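Re: Folding surface and finished pile, Skemeck laundry room
From: Prakash Warrier
Sat 20 April

Members asked where folded clothing should be left.

> The green sheet is creased again. May jeans
> stay on it while other items are folded?

The jeans may remain, folded, towards the far edge of the sheet.

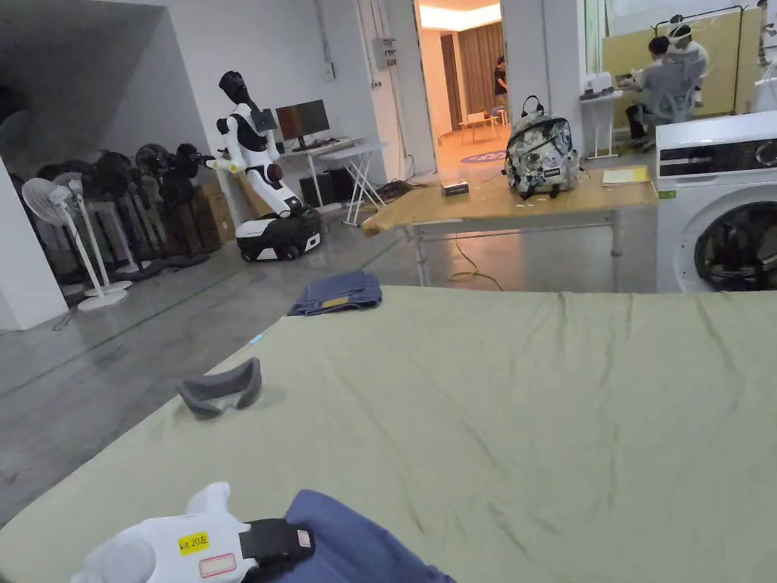 Must the sheet be pulled flat before each garment?
Once at the start of a session is sufficient; light creases do no harm.

Blue items should be picked up at one point and laid out again before the first fold.
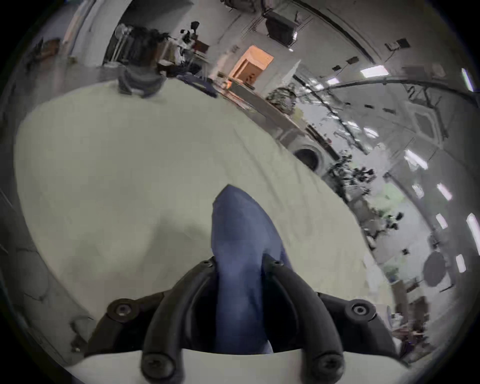
Blue cloth lifted to a point over the pale sheet.

Crumpled garments are to be kept near the front edge,

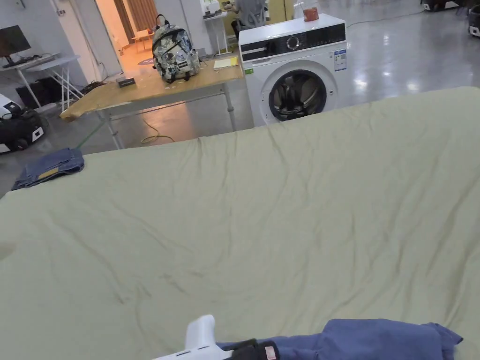
and folded before any further load is brought to the sheet. Comments on the colour sorting rules will be received until November.

P. Warrier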